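Projects > Workroom > The Sorting Table

Hi again! It's been a quiet winter on this page and a very loud one in the workroom, so I have some catching up to do. If you're new, I share a rented space in the old Patmont building with three other people who make things, and most of what goes up here is my side of it: buttons, beads, fabric scraps and the endless business of putting them in some kind of order.

The big job this time was the sorting table. I'd been using the same surface for everything (cutting, gluing, lunch) and I could never find a clear spot to lay out a batch of buttons without mixing it up with the last one. In January I bought 1000 assorted buttons from an estate sale in Nomport, all in one pillowcase, and that was the end of my patience. I wanted a spot split into four so I could tip a handful out and push the buttons into groups without thinking about it.

Krisztina Balogh, who has the bench by the window, suggested trays. I tried trays. The edges got in the way of my hands and I kept knocking them, and one went over with the whole evening's work in it. Then Rozália Dobos told me how they used to mark out a table at the school where she taught, and it was so simple I felt silly. Tape! Blue tape, one strip each way, done.

I did a practice run on a piece of cardboard first and then went for it. No ruler, no pencil lines, which you may be able to tell. Viktória Fülöp offered to lend me her long metal straightedge and I said no thanks, I'll do it by eye, and she has been very nice about not bringing it up.
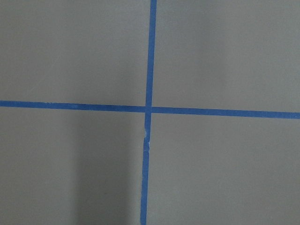
Four sections, two strips of blue tape, not quite level. The ragged bit is just under where they cross.

I do like that blue against the gray. My first idea was white tape and I'm glad I changed my mind, it would have been much harder to see in the evening with only the one lamp on. And the slant doesn't bother me at all once I'm working. The buttons don't care!

The tear bothers me a little more. It's small, but it's on the edge of the up-and-down strip and I know I'll pick at it. Ottó Kovács says to cut a short piece and lay it straight over the top, and Pylyp Sirko says no, pull up the whole strip and start over, because a patch will lift at the corners. They went back and forth on this for most of a coffee break. I haven't decided. If you've done this on a table that gets used every day, please write and tell me who's right.

How I use it, for anyone who wants to try the same thing: shirt buttons go top left, coat buttons top right, anything with a shank goes bottom left, and the last section is for the ones I can't place. That last one fills up fastest. When a section gets crowded I sweep it into a jar and write the label right away, before I talk myself into remembering it.

So far I've jarred up 536 of them, and 151 of those were plain shirt buttons, which I'll be giving to the mending group at Bárány. They go through them like crazy. The rest I'm keeping for now, mostly for the Clamix bags I've been making (the little drawstring ones, they each need a closure and I like them not to match). I've cut out roughly 60 bags already, so there's plenty of sewing ahead.

Next up is the thread drawer. It's bad in there. I've promised Krisztina I'll get to it before the open studio in April 2026, and she has asked me to put that in writing, so there it is, in writing. Come by and see us if you're in the neighborhood, and bring your odd buttons, I'll find a section for them.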